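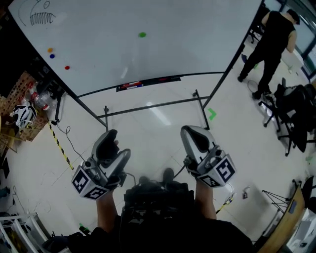
Wiltlow, May 2020

Spoof headlines, round 2: post your best

gravyboat12
I love this thread so much! We've had 124 entries already, and my favorite is still "Gill Man Returns Library Book, Expects Parade." I laughed at it over breakfast and then again in the shower.

mossy_pete
Great headline, but the story under it ran 654 words. A spoof that long wears me out. Stop once the joke has landed.

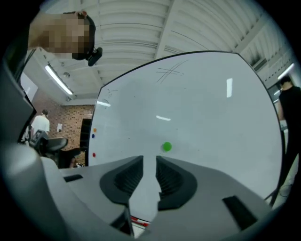 And I say that as a fan, because the first two paragraphs were perfect. The bit with the librarian's salute! Cut the rest and it wins.

luvia_fan
No way, the long ones are the best ones! The fake quotes need room to get sillier. The mayor of Skevance denying he owns a ladder didn't get funny until his fourth denial.

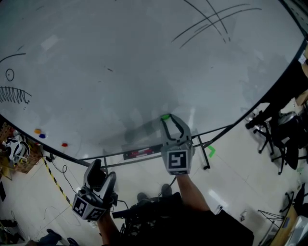
gravyboat12
Can I vote for both? Short for the headline stuff, long when there's a good character in it. I'd happily read pages about a local monster, say, that toothy doodle on the whiteboard with the dot for an eye, running for school board and refusing to take questions on fish.

mossy_pete
OK, I'd read that. 300 words, tops.

luvia_fan
600!! Let the monster debate somebody!
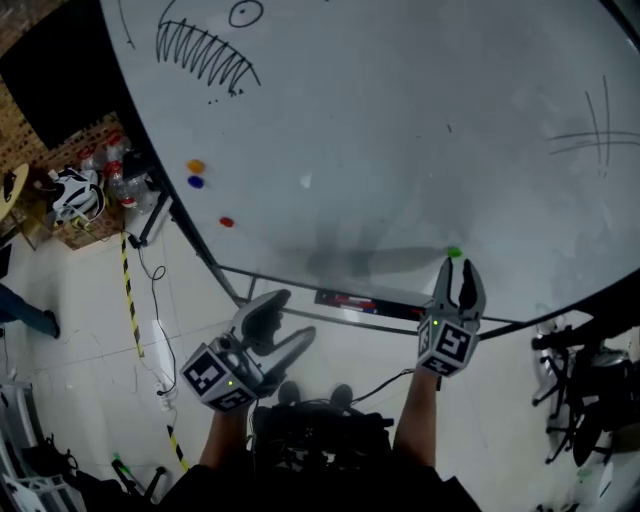 Rules for round 3

One entry each, any length (sorry, Pete). Made-up towns are welcome. Post it by the 12th.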